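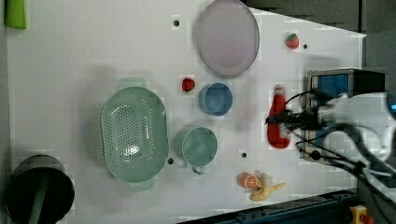 Voline two-finger gripper review: six weeks on the kitchen table

I've been meaning to write up the Voline for a while now, and every time I sat down to do it I found one more thing I wanted to try first, so you're getting it in February when I'd promised it to several of you before Christmas. Sorry! The good side of the delay is that I've had 6 weeks of proper use out of it, on the same arm and the same table, with the Remard it replaced sitting on the shelf next to me so that I could swap back whenever I began to suspect my memory was being unfair to it.

If you've read my other reviews you'll know I'm not picking up machined parts. My work is all household clutter: cups, bowls, bottles, plates, a colander, toy fruit. Things with handles in awkward places and shiny bits where you'd rather there weren't any. A gripper that behaves beautifully on neat blocks can be a real misery with a plastic strawberry, and I'd much sooner find that out before spending the money. So please read what follows with that sort of job in mind.

What you get for your money

The Voline came in a plain box with the gripper, a mounting plate, one long cable, a little bag of screws and 2 sets of finger pads, one firm and one soft. There's a printed leaflet as well, which is short but tells you the things you need, in the order you need them. I ordered mine through Russo, who packed it well and answered an email about the screw sizes the same afternoon.

Rated load is 300 grams with the soft pads. That sounds mean on paper, and I did hesitate over it, but nearly everything I lift comes in below that, and the heavier pieces I never lift whole anyway (I tip or slide the pot, for example, and have done with every gripper I've owned).

Fitting it

Thirty minutes, start to finish, and that includes making tea and dropping a screw behind the toaster oven. The Remard took me most of an evening when it was new, largely down to the adaptor ring, which had to be lined up by feel. The Voline's plate has a small peg that only goes in one way. I could have hugged whoever drew that peg.

Getting it talking to the controller was nearly as easy. I run everything from a Skevon box, and the Voline showed up in its list of tools as soon as I'd restarted it. I did have to set the closing speed by hand, as the default snaps shut like a mousetrap, and I'd advise anyone else to turn it down before the first try. I went down to 30 per cent and have stayed there ever since, apart from one silly hour when I wanted to see how fast it could go. (Fast. I don't recommend it near crockery.)

Picking things up

Bottles first, as they're what most people ask me about. A bottle on its side wants to roll, and the Remard had a habit of touching with one finger a moment before the other, which was all the encouragement the thing needed. With the Voline I come straight down over the middle of the body and close, and the two fingers arrive together near enough every time. It's such a relief. If I approach nearer the neck it's less sure of itself, and I've had bottles swing round and tap the table, so middle of the body it is.

The colander I expected to be trouble, and it was for a day or two. It's long, it's smooth, and the only sensible places to take hold are the flat tab handles at the ends. The firm pads skated off. The soft pads hold on nicely, though you have to come in square to the tab, and my arm has to stretch a fair way over to do it.

Cups are fine by the rim and rather poor by the handle. The little looped handle on my green cup is tight for these fingers, and I gave up on it quicker than I should have. Adelmo D'Amico, who kindly lent me his notes from a season with the narrower Voline fingers, had far better luck with handles than I did, so if cups are your main business then the narrow set may be worth the extra.

The oval plate is the one thing I'd still call a failure. Flat against the table it gives the fingers nothing to get under, and neither gripper managed it for me without a nudge towards the edge first. I don't hold that against Voline in particular.

And then the toy food, which I thought would be easy and which taught me the most. The strawberries are a treat: small, a bit uneven, and the soft pads sort of settle around them. The banana is fussier. With the peel spread out you have to choose whether you're taking the fruit or the peel, and the gripper will happily take both and carry the lot off at a slant. The orange slice does best if you take it across the peel side and leave the cut face alone.

Cables, which I always end up grumbling about

I'll try to keep it brief. The long cable supplied is generous, and I was glad of it the first time I reached to the far side of the table, but the slack has to live somewhere. When the arm is folded in over the plate, mine sweeps right out across the table top and back down the side of the arm, and it's only a matter of time before a loop like that catches a cup. A pair of soft ties on the forearm has helped. Leave enough free at the wrist for a full turn, though, as I tied mine too tight to begin with and the whole thing complained at me. The short loop over by the toaster oven has never bothered me, so I've left it be.

I do wish they'd offer a shorter cable as an option. Remard does, and it's the one part of that package I miss.

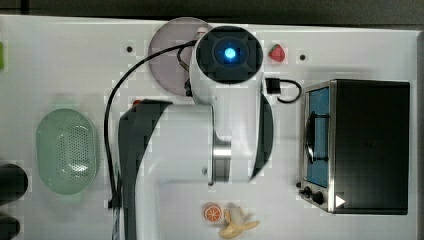

Voline or Remard?

For a table like mine, the Voline, and I don't have to think about it for long. It closes more evenly, it's kinder to small things and it goes on without a fight. The Remard is stronger, and if you're lifting full bottles or pans then strength is what you need, so I wouldn't talk anybody out of one. I'm keeping mine for just that.

My grumbles with the Voline, all together so you can find them: the closing speed out of the box, the cable, the firm pads (I've stopped using them altogether), and a faint whine when it's holding something for more than a few moments. The whine got on my nerves in the evenings and I've mostly stopped hearing it now.

The soft pads are showing a little shine where they meet, so I've put in for a spare set from Russo. I'll add a note underneath when they arrive, along with how the narrow fingers do on that cup handle if Adelmo lets me borrow his — do ask in the comments if there's some other awkward object you'd like me to try in the meantime.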